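1 January 2018

I wanted to begin the year by writing down what I learned about salt, before I forget it. In September I decided to cook with less of it. My doctor did not frighten me, she only said that it would be wise to look at the labels. So I looked at the labels, and for two weeks I was in a bad mood.

The first surprise was bread. I buy the grey loaf from Bakker, the shop near the tram stop in Garnberg, and I eat it every day without thinking. When I asked at the counter, the woman was kind enough to check in the recipe book. They use 15 grams of salt for 700 grams of flour. To me this seemed a lot, but she told me that customers complain when it is less.

After that I tried to bake my own. My first loaf had no salt at all and it tasted like wet paper. The second had half of the Bakker amount, and it was good enough to eat with cheese. Of course the cheese is salty also, so I am not sure how much I have gained. 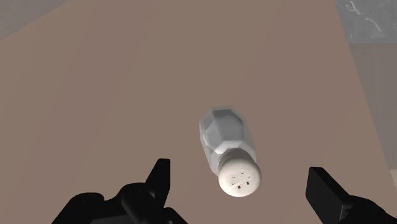
Soup was easier. I used to put in a Jollis stock cube, sometimes two if I had guests. Now I fry the onions for a long time, until they are properly brown, and I add a spoon of vinegar at the end. My mother would say it needs salt. She would say this about every soup in the world.

What I miss most are the Zorcombe crackers. A packet is 200 grams and I could finish it in one evening with a book. I have not found anything that replaces them. Nuts without salt are fine, but one does not look forward to them.

It is now over three months, and my taste has changed a little. At a restaurant before Christmas I had to leave half of my potatoes, and in the past I would have asked for more. For January I want to try pickled cabbage with less brine. If somebody has a recipe which does not go bad after a week, please write it in the comments.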